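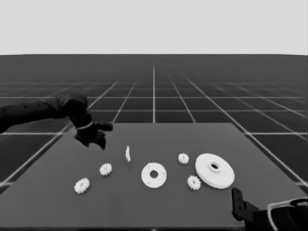 Kelly Entwistle

Renting a Community Garden Plot at Plindetgate: Frequently Asked Questions
Last updated November 17, 2011

Please read this page before you call the office. Most of the questions we get in the fall are answered here.

Who can rent a plot?

Anyone who lives in Stastbridge or works there at least part of the week. We ask for one piece of mail or a pay stub with a local address on it. You do not need gardening experience.

How big are the plots?

A full plot is 10 by 20 feet. A half plot is 10 by 10. The half plots go first, so put your name down early if that is the size you want. If this is your first year, take a half plot. It is more work than it looks in July.

What does it cost?

A full plot is $50 for the season. A half plot is $30. That covers water, wood chips for the paths and use of the shared tools. It does not cover seeds, plants, stakes or fencing. Checks should be made out to Plindetgate Gardens. We can't take cards.

Can I pay in installments?

Yes, in two payments. The first is due when you sign up and the second by the end of May. Write "half now" on the form so we don't send you a reminder.

When does the season start?

The gates open in March, as soon as the ground can be walked on without making a mess of it. We post the date on the board by the gate and send an email. Water is turned on later, after the last hard frost, and until then you will need to bring your own.

When does it end?

Plots have to be cleared by the first weekend of November. Cleared means annual plants pulled, stakes and cages taken home or stacked flat, and no plastic left on the soil. Perennials can stay if you have renewed.

How do I renew?

Send back the renewal form with your payment by the end of January. If we don't hear from you, the plot goes to the next person on the waiting list. We hold to this even for people who have been here a long time. Please don't tell the person in the next plot that you are renewing and assume it will reach us.

How long is the waiting list?

It changes every year. Last spring most people waited one season. You can turn down a plot once and keep your place on the list. Turn down a second one and you go to the bottom.

Is there a work requirement?

Yes. Each full plot owes 4 hours a season and each half plot owes two. Work days are posted in the spring. If you can't make any of them, ask for a job you can do on your own time, such as mowing the strip by the road or painting the plot markers. Sign the book in the shed or the hours don't count. 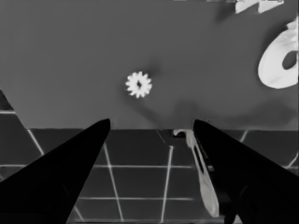
The book hangs on a string inside the shed door. Put down your plot number, the date and what you did. If the pen is missing, email us the same day and we will fill it in for you.

Can I use weed killer or bug spray?

No weed killer of any kind. For insects, you can use insecticidal soap and hand picking. If you have something you can't control that way, talk to us first. Sprays drift, and there are plots on all sides of yours.

What about fertilizer?

Compost and bagged organic fertilizers are fine. Fresh manure is not allowed after April 1. We get a load of leaf compost from the Sosten yard each spring, and it is free to plot holders until it runs out. Bring your own buckets, and leave the wheelbarrows by the pile on delivery day.

How should I water?

By hand, with a hose or can. No sprinklers, and no hose left running when you are not there. We have one tank, which holds 3,000 gallons, plus the town line, and in a dry summer the town can limit us to the tank. When that happens the odd-numbered plots water in the morning and the even-numbered plots in the evening.

Can I put up a fence?

Yes, up to 3 feet high, inside your own corner stakes. Chicken wire is the usual choice. It will keep out rabbits if you bury the bottom few inches. It will not keep out groundhogs. No solid fences – they shade the neighbors.

Can I plant trees or berries?

No trees. Strawberries are fine. Raspberries and blackberries are only allowed in the end row, where the runners can be mowed. Mint has to be in a pot, and the pot can't be sunk in the ground.

Are dogs allowed?

No. Service dogs are the exception.

What if I get sick or have to be away?

Let us know and we will try to find someone to water and pick for you. You can also name a helper on your form. What we want to avoid is a plot that sits for a month going to seed. If that happens we send one notice, wait two weeks, and then reassign the plot. Fees are not refunded in that case.

What do I do with extra vegetables?

There is a cooler on the bench from July through September. Anything left in it by noon on pickup days goes to the food pantry on Ng Street. Please rinse off the worst of the dirt, and no zucchini longer than your forearm – they can't give those away either.

Where do I park?

Along the fence on the south side. Don't block the gate, even for unloading. The compost truck needs the full width to turn.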